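## Chapter 2: From Fiber to Fabric

Most of us handle cloth from the minute we wake up until we go back to bed. We sleep between layers of it, dry our faces with it, and wear it all day. We sort it by color, by owner, or by how warm it is. Few people sort it by how it was made, yet the way a fabric is made decides a good deal about how it stretches, how it wears, and how it should be washed.
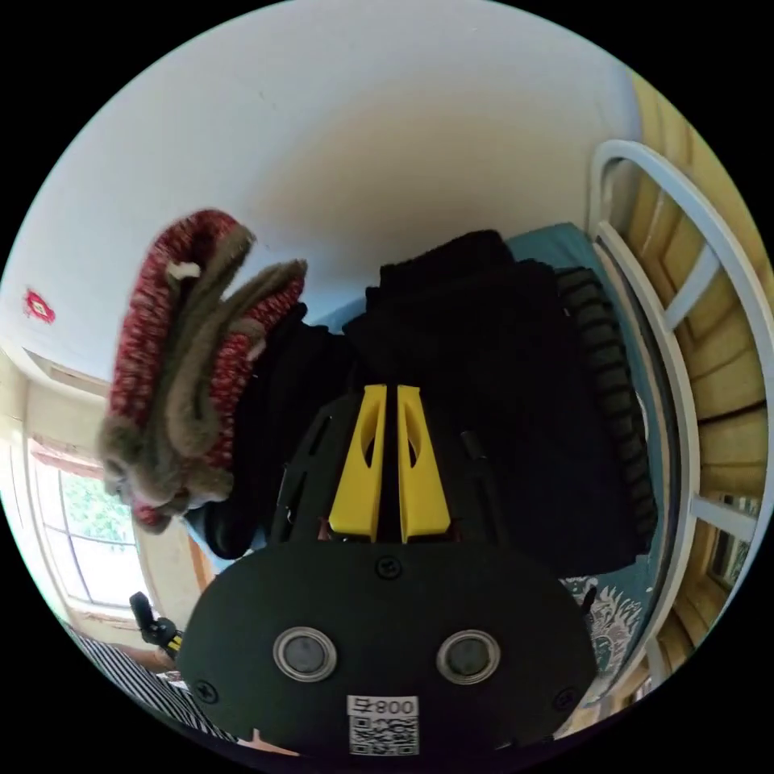
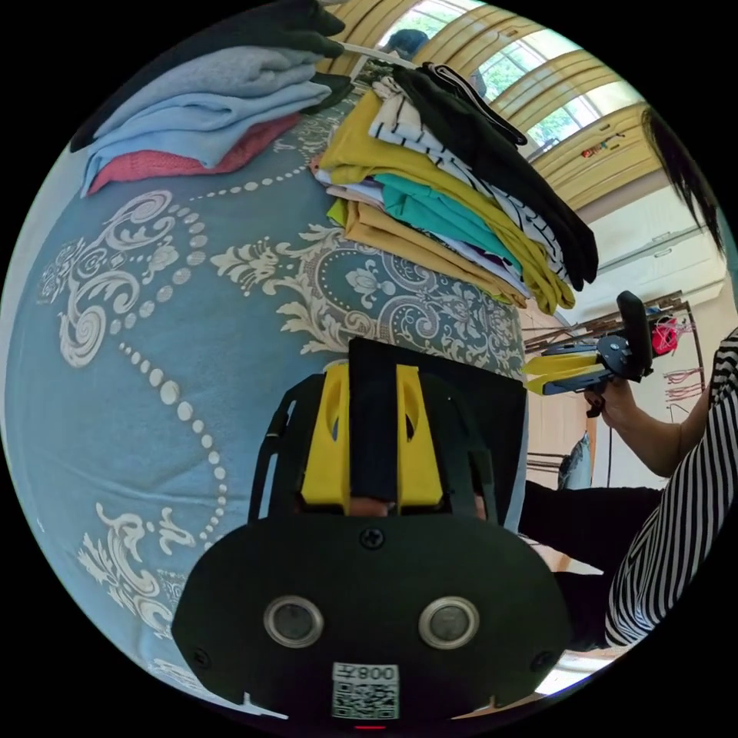
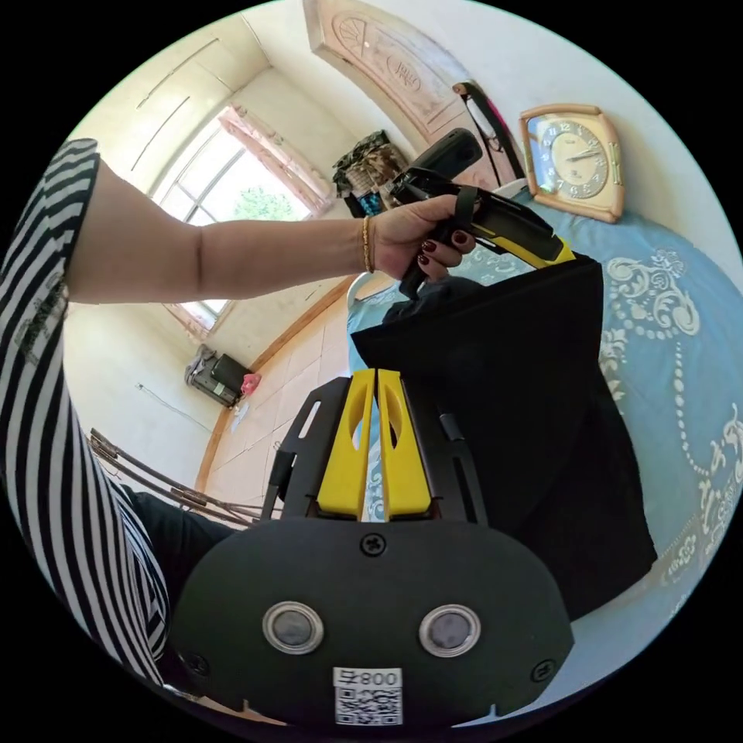
**Figure 2.1** Household textiles.

Chapter 1 dealt with where fibers come from. You learned to tell plant fibers from animal fibers, and both of them from fibers made in a factory. This chapter follows the fiber through the next steps. It is first spun into yarn, and the yarn is then made into fabric. Dyeing can come at any stage along the way, and we will leave most of that subject for Chapter 4.

### What you will learn

By the end of the chapter you should be able to:

- explain the difference between a fiber, a yarn, and a fabric
- tell a knit from a weave by looking at it and by pulling on it
- name the lengthwise and crosswise parts of both
- read a fiber content label and say what it leaves out

### Key terms

**staple**, **filament**, **twist**, **ply**, **warp**, **weft**, **selvage**, **wale**, **course**, **rib**, **felt**

### A mill in two halves

The textile mill at Lacerda was built beside a river, and it still has two buildings with a covered walkway between them. The older building houses the looms. The newer one houses the knitting machines. Both take yarn from the same storeroom, and a cone of cotton yarn might go either way depending on the week's orders.

Evaristo Marino started in the storeroom and later ran the loom floor. Part of his job was training new workers, and he began every group with the same exercise. He gave each person a piece of woven cotton shirting and a piece of cotton T-shirt fabric, both spun from the same fiber, and asked them to pull each one in every direction they could think of.

The shirting hardly moved when it was pulled along its length or straight across. Pulled from corner to corner, it gave a little and went out of square. The T-shirt fabric stretched a long way across and somewhat less up and down. When it was let go, most of it came back. Marino then asked the group to write down what had made the difference. Many of them wrote "the cotton." He handed them the label, which read 100% cotton for both pieces, and sent them back to pull again.

The label was correct. What it gave was the fiber content. It said nothing about the path the yarn takes through the cloth, and that path was what the trainees were feeling.

### Straight lines and loops

In a woven fabric, one set of yarns runs the length of the cloth and another set crosses it at a right angle. The lengthwise yarns are the **warp**. The crosswise yarns are the **weft**, sometimes called filling. Each yarn lies nearly straight, passing over and under the ones it meets. A nearly straight yarn has little slack in it, so pulling along its length does not do much. Pulling on the diagonal, which sewers call the bias, shifts the angle between the two sets, and the cloth gives.

In a knitted fabric, the yarn is bent into loops, and each loop is drawn through another. A column of loops is a **wale**. A row of loops is a **course**. When you pull on the fabric, the loops change shape before the yarn itself is under much strain. This is why a sweater goes over your head without a zipper.

You can count the loops in a knit if the yarn is thick enough. A practice square from the Lacerda knitting floor has 24 wales and 24 courses, for a total of 576 loops. Its edges curl, as they do on most plain knits, because the front and back of the fabric pull unevenly. A **rib** knit alternates columns of front-facing and back-facing loops. It lies flatter and stretches more from side to side, and it is used for cuffs, waistbands, and necklines.

Some fabrics are neither woven nor knitted. Wool **felt** is made by matting fibers together with heat, moisture, and pressure. No yarn is needed at all. We return to felt in Section 2.5.

### Before you read on

Choose two pieces of clothing you own and one item from your bed. For each one, do the following and keep your notes for the lab in Section 2.3.

1. Copy the fiber content from the label. If the label is missing, write "unknown."
2. Look at the surface under a bright light, with a magnifying glass if you have one. Sketch what the yarn is doing.
3. Pull gently along the length, across the width, and on the diagonal. Record which direction gives the most.
4. Decide whether the item is woven, knitted, or something else.

Do not pull on anything old or fragile. If an item has a lining, test only the outer layer.

### 2.1 Spinning: how fibers hold together

A single cotton fiber is short and weak enough to break with your fingers. Short fibers like this are called **staple** fibers. Silk and most manufactured fibers can be produced in very long continuous strands, called **filaments**, though these are often cut down to staple length before spinning.

Take a small tuft from a cotton ball and draw it out slowly. It thins and comes apart. Now draw out a second tuft while rolling one end between your thumb and finger. The fibers wrap around each other and press together, and the strand holds. The turns you have put in are called **twist**.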